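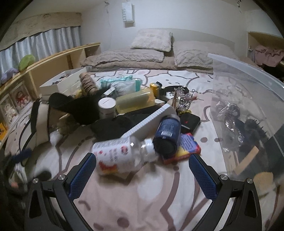
Who decides when a mixed set of household objects may be cleared for handling?
The task lead decides, after the set has been checked against the object list and before any gripper is closed on an item.

Eston Technical College
Handling and Automation, Unit 7: Rules for Work in Domestic Rooms

Print this page | E-mail this page

7.1 Scope
These notes cover tasks in which small goods are picked up from soft surfaces such as beds and cushions and placed in a bin or box. They apply to hand-held grippers and to arms alike. Fixed benches are dealt with in Unit 4.

7.2 Before the task
The operator shall read the task sheet in full. Bottles and jars must have their caps closed. Sharp items, medicines and anything bearing a person's name or address are to be taken out of the set. Cords and straps may remain, but the operator should note where they run, as a loop caught on one finger will drag other goods with it.

7.3 During the task
One item is handled at a time. The jaws are opened fully before each approach and closed only when both pads face the item. On a soft surface the fingertips should not be pressed into the bedding - cloth drawn between the pads counts as a failed grasp and is recorded as such. Clear plastic is hard to judge by eye, and operators should slow down near the walls of a transparent bin.

The closing force limit under the Hustisa procedure is 62 newtons for rigid goods. Students working at the Drilstead site follow the same limit. Soft toys, card boxes and trimmings are handled at the lowest setting.

7.4 Stopping
Any person in the room may call a stop. Work does not resume until the task lead has agreed to it. A dropped item is left where it falls until the jaws are open and still.

7.5 Records
Each attempt is entered in the log, including those that fail. Pads are inspected every 300 grasps and replaced at 1000, or sooner if the texture has worn smooth.

Reading for next session: the Yu checklist, parts 1 and 2.

Print | E-mail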